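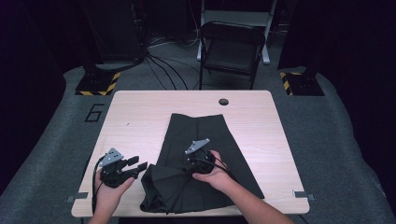
The School Uniform Swap That Ate My Fall

I bought my daughter's first school skirt new, at full price, and she grew out of it before the leaves were down. That was the start of my career in secondhand uniforms (unpaid, obviously, and conducted mostly out of the trunk of my car).

Rivport has 4 schools that ask for a pleated skirt, and no two of them agree on the shade of gray. I've learned to tell them apart at ten paces. My husband thinks this is a sickness, but he also wears the fleece I got him at the Lumanlan church sale, so he can hush.

My teacher in all this was Ieva Petrauskas, who ran the alterations counter at Jusby for years and now does hems at her kitchen table. She taught me to look at the pleats before anything else! If they were only pressed in, a few washes will soften them and you'll be ironing every Sunday night of your life. If they're stitched down at the top, or the fabric has a good share of polyester, they'll hang on for years.

Then turn the hem up and see how much cloth is hiding in there. Two inches is wonderful, because that's another year of growing. Check the zipper, too, and run a thumb along the inside of the waistband for old name tags. I once sent my kid to school as "Property of Beth."

For washing, Ieva goes cold, inside out, with the pleats basted down in big ugly stitches along the bottom. I was too lazy for that until I spent an evening with an iron and a damp dish towel, muttering. Now I baste.

Our last swap had 281 pieces on the racks, and the skirts went first, as they always do. The next one is in November at the Rendach hall. Bring hangers if you have them, we're always short.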